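Last updated: Monday, August 7, 2023

Good Manners for Robot Arms
A page from Luvby, for readers from eight years

When you visit a friend, there are rules in the house. You take off your shoes. You ask before you open the fridge. A robot arm which works in a kitchen must have rules also, and somebody must write them down before the robot does its first job.

At Luvby we keep our rules in a book called Flillus. It has 200 rules in it. Do not worry, you will not read all of them today! We chose 4 which are easy to understand.

Rule 1. Go slowly when you are near.
A robot arm may move quickly when there is a lot of free space. When its fingers come close to a thing, it must slow down. You do the same when you put the last card on a card tower. 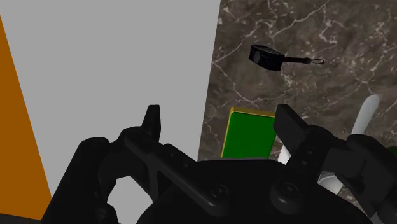 Rule 2. Squeeze only as much as you need.
Think about an egg and a tin of beans. You can hold the tin very hard and it stays a tin. With the egg you will have a bad morning. So each object gets its own number for squeezing, and the robot is not allowed to go over this number. If the number is missing, the robot must leave the object where it is and call a person.

Rule 3. Stop means stop.
Every robot arm must have a stop button, big and easy to reach. When a person pushes it, the arm may not finish its job first. It stops in the middle of the job, even if only one spoon is left. To start again, a person must check the area and then say that it is all right. The button coming up again is not enough.

Rule 4. Practise first on the computer.
Before a new job is done with real cups and real people, the robot tries it many times in a computer world. There a bottle can fall and no floor becomes sticky. Our practice kitchen is called Jemusell. In one test the arm made 3,921 tries at picking things up, and 788 of them went wrong. We wrote down each mistake and looked at what was the same in them. Many came from going too fast beside tall things, and so Rule 1 became more strict.
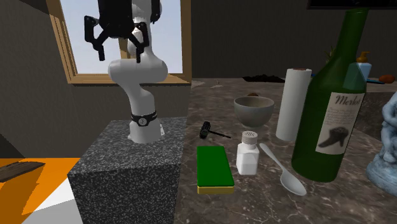 Who checks that a robot follows the rules?
A person who did not build the robot does the checking. At our place this is the Bozsik team. They read the book, watch the robot work and write a report. If one rule is broken, the robot goes back to practice.

The rules are not finished for ever. In October we open the book again and change what is not clear. If you have an idea for a new rule, ask a grown-up to help you send it to us.

14 shares | 4 comments

Contact | © Luvby | Back to top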